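Small-parts drawer organizer

A small-parts drawer organizer is a compact cabinet made up of several shallow drawers held in a common frame. It is used to store and sort small items such as screws, buttons, beads, fuses, paper clips, and sewing notions. The type is found in workshops, classrooms, offices, craft rooms, and kitchens. It is also sold under the names parts cabinet, drawer cabinet, bin cabinet, and hardware organizer.

Most models stand on a bench or tabletop. Others are hung on a wall or stacked on one another. The drawers slide out from the front and can usually be removed completely, so that a full drawer may be carried to the place where the work is being done.

Construction

The organizer has two main parts: the frame and the drawers. The frame, also called the housing or carcass, is a box open at the front and divided by horizontal shelves and upright walls. It may be made of sheet steel, wood, or molded plastic. Plastic frames are light and do not rust, but they bend more easily under load than steel ones. Steel frames are preferred where heavy fasteners are kept, and are often finished with baked enamel.

The drawers are most often plastic, whatever the frame is made of. Clear or tinted drawers let the user see the contents without opening them. Polystyrene gives a very clear drawer but tends to crack if dropped, while polypropylene is cloudier and tougher. Many drawers have slots molded into the side walls to accept removable dividers. A small stop at the back keeps the drawer from falling out when it is pulled forward, and the drawer is taken out by lifting its front edge past the stop.

The underside of the frame may have feet, a raised rim, or rubber pads. On stacking models, the feet fit into matching recesses in the top of the unit below.

Drawer sizes and layout

Organizers are either uniform or mixed. A uniform organizer has drawers of one size only, arranged in a regular grid. This layout suits collections in which every item is of a similar size, and it allows any drawer to be placed in any opening. A mixed organizer combines drawers of two or more widths. Narrow drawers hold small pieces, and wide ones hold longer items such as pencils, drill bits, or spools. 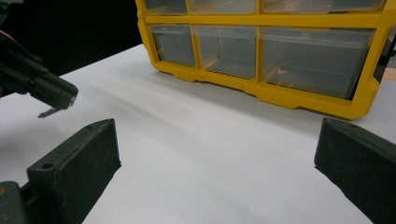
Plastic organizer with a yellow frame and clear drawers of different widths.

In mixed organizers, the drawers in a row may share the same height and differ only in width. Some designs place larger drawers in the bottom row, where the added weight helps keep the unit steady. Drawers of different widths are not interchangeable, and a drawer that has been removed must be returned to an opening of the correct size.

Color

Frames are produced in many colors. Gray, black, and blue are common in industrial supply, and brighter colors are common in products meant for homes and schools. Where several organizers are used together, the color of the frame can mark the kind of item stored. A workshop might keep electrical parts in one color and plumbing parts in another. Colored drawers serve the same purpose but make the contents harder to see.

Use and arrangement

Items may be sorted by type, by size, or by how often they are needed. In sorting by type, each drawer holds one kind of item. In sorting by size, the drawers follow a sequence, usually from left to right and from top to bottom, as in reading. Sorting by frequency places the most used items at the height of the hand and the least used at the top or bottom.

Labels are applied to the front of the drawer or to the frame beside the opening. A label on the drawer travels with the contents when the drawer is carried away. A label on the frame shows where the drawer belongs. Large stockrooms often use both. The storeroom of the Kahsay repair workshops in Orneslow, which holds more than 1,000 drawers, marks each one with a row letter and a number and keeps a matching list by the door.

A sample of the item is sometimes fixed to the drawer front with tape or glue. The practice is useful in schools, where younger children may not yet be able to read the labels, and in shops where workers speak different languages.

Overfilling is a common cause of damage. Items that rise above the drawer walls may catch on the shelf above and jam the drawer or spill into the back of the frame. Manufacturers generally advise leaving some space at the top. The drawers of the Flirnis range, for example, have a molded line on the inner wall to show the highest level of fill.

Care and safety

Plastic organizers are cleaned with warm water and mild soap. The drawers are emptied and removed first, and the frame is wiped inside and out. Strong solvents, including acetone and some paint thinners, can cloud or dissolve the plastic and should not be used. Drawers should be fully dry before metal parts are put back in them. Long exposure to direct sunlight can yellow clear plastic and make it brittle.

A tabletop unit may tip forward if several full drawers are opened at once. Heavy items are best kept in the lowest row, and tall or stacked units should be fastened to a wall. Button batteries, magnets, needles, and other small objects present a choking or injury hazard to young children, and organizers holding them should be kept out of reach.

Related forms

Closely related forms include the compartment case, a flat box with a hinged lid and fixed or movable partitions, and the open-front bin, which hangs from a rail or louvered panel. The printer's type case and the apothecary chest are older forms of furniture built on the same idea of many small divisions. The Staleck pattern, a desk organizer of 2 rows with 3 or 4 drawers in each, is intended mainly for stationery and is shallower than most workshop models.

See also

Card catalog
Pegboard
Sewing box
Toolbox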